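4. Open day: running the door demo

Rotwood stand, hall side. Read section 3 first. Allow 20 minutes for set-up.

1. Start the simulator, load the room scene. Wait for both views to come up.
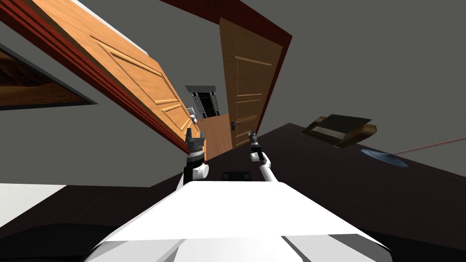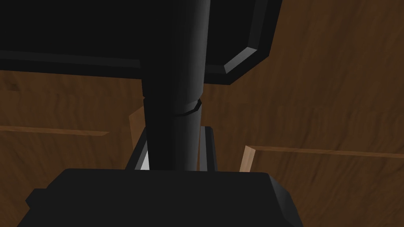 Fig. 5. Simulated views, robot's torso and both arms (first), gripper close up (second).

2. Check both arms respond before letting visitors in.
3. Run the demo at 40% speed. No faster.
4. Reset between groups, max 17 people per group.

Note: tilted view is normal, dont re-level it.

Caution: stop the run before you swich scenes.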